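Home | Courses | Handouts | Schedule | Contact

Introduction to Robotics, Handout 9
Visit to the Drutberg laboratory, April 8, 2025

Please read this before the visit. Our host is Hernán Echeverri, and he will show us how two arms are used together for handling groceries. The demonstration takes 34 minutes and after it there is time for questions. Marisol Grajales will collect your notes at the door.

In class we studied one arm with a fixed base. With two arms the calculation of each arm stays the same, but the workspaces overlap, and the planner must keep the grippers from touching each other. Look at how near they come to each other over the counter.

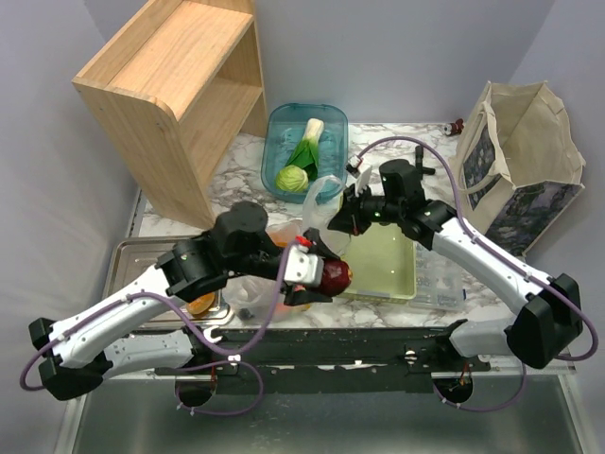

Fruit and vegetables are a good subject for study, as no two have the same shape. A plastic bag is harder – it bends when you touch it, and our rigid body model from section 3 does not describe it.

During the visit, write down:
- where the cables run, and which joint bends them the most
- how the fingers are placed before they close
- one movement which you think a single arm could not do

Bring one page of notes, written by hand. Drawings are welcome – they can be simple.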